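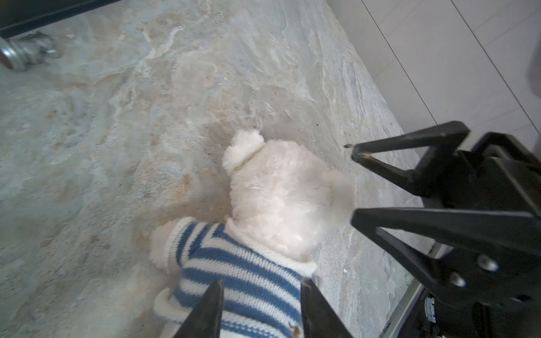

Je défends depuis le printemps une position qui agace un peu chez Kadonex : on change les doigts d'une pince trop tard, et on recalibre trop souvent.

La cellule dont je m'occupe a deux bras et deux pinces à doigts noirs, longs et effilés. Elle ramasse des objets mous, des peluches surtout. Un ours en pull tricoté est une pièce difficile. La laine se déforme, les côtes accrochent, et la tête n'offre aucune arête. Avec un cube, une pointe émoussée passe inaperçue. Avec un tricot, elle tire une maille ou laisse glisser le pull.

Les doigts s'usent par le bout. La pointe touche le sol à chaque prise basse, elle prend des traces brunes, puis elle s'arrondit. Sur l'ours à rayures, on voit déjà des marques sur la pointe du doigt supérieur, à droite. Pour moi, c'est le moment de démonter et de passer l'ongle sur l'arête. Carmela Bravo préfère attendre le compteur, réglé à 3 346 cycles. Le compteur ne distingue pas une prise en l'air d'une prise au ras du sol.

En avril, le bras droit s'est mis à manquer des prises. On a recalibré trois fois. Les valeurs étaient bonnes à chaque fois. Vega Ibarra a fini par poser les deux doigts côte à côte sur l'établi : l'un était plus court que l'autre. Échange fait en 40 minutes, vis comprises, et le défaut a disparu.

Je ne dis pas qu'il faut supprimer la calibration. Après un choc ou un démontage, on la refait. Mais elle ne devrait pas être le premier réflexe - elle prend du temps et elle masque l'usure, puisqu'on finit par régler le logiciel sur une pièce abîmée.

Ma demande est modeste : un contrôle des pointes à chaque prise de poste, une paire d'avance dans le tiroir, et le numéro de la paire noté dans le cahier. Le reste du plan d'entretien peut rester comme il est.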